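The parcel from Fosby came in December, a little after four. Leszek put it on the bed and didn't open it.

"It's only clothes," said Esmaeil.

"Clothes a stranger picked."
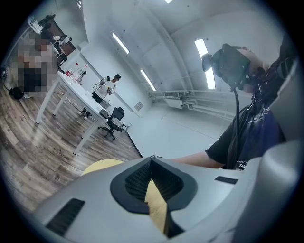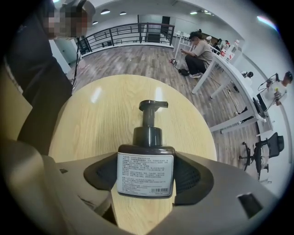 He cut the tape in the end. Inside were two shirts, a belt and a green wool coat. The coat cost £145 and he had no plans to keep it. He tried it on over his pyjamas.

"Well?" he said.

Esmaeil looked up from the card. "It says you asked for something to wear to a funeral."

"I did — in the spring."

He did up the buttons, went down to the kitchen and made the tea with it on.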